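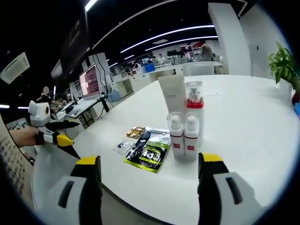
Girberg Tabletop: two-gripper demonstrations with shop products

Release notes and data card, August 2024

What is in it

Girberg Tabletop is a set of 560 demonstrations of moving small packaged goods on an office table. All of them were recorded by a person using two hand-held grippers, one in each hand. No robot was used for recording. Each gripper carries its own wide-angle camera, so every demonstration has a left view and a right view.

The goods are cosmetic bottles and tubes with snack packets. We picked them because they behave differently when pinched. A tall pump bottle tips if it is taken too high, and a flat packet slides away from the finger unless the other gripper holds it down.

Tasks

bottle_regroup: bring the standing containers together without knocking any over
packet_clear: lift the flat packets off a pile one at a time
mixed_sort: packets to the left, bottles to the right
handover: pass one item from the left gripper to the right

How a demonstration is recorded

Start with both grippers open and the goods between them. Hold still for 2 seconds, do the task at an even pace, open both grippers, then hold still again. Do not touch the goods with your bare fingers. If something falls, keep going and set it upright with the grippers. Recoveries are kept and marked "recovery" in the task log. Anything longer than 55 seconds is thrown out.

Files

Each demonstration is a folder with left.mp4, right.mp4, pose.csv and width.csv. Times in the two CSV files are in seconds from the first frame of left.mp4. Finger width is in millimetres. Folder names changed after the February version, so old split files will not load.

Splits

Split by operator, not at random. Ademir Rocha's recordings are the test set. Those by Érica Brandão and Lok-yiu Hsueh are for training.

Known problems

Tracking drifts when a gripper stays close to the plain white tabletop for long. Eight handover recordings are affected and have "drift" set to 1 in the task log.
Clear packaging gives poor finger width readings on the first squeeze.
The room was in normal use. Colleagues and their screens show up behind the table, so blur the background before publishing any stills.

Contact

Solène Poulain looks after the files. Send corrections to the task log to Dirceu Sales, with the folder name in the subject line.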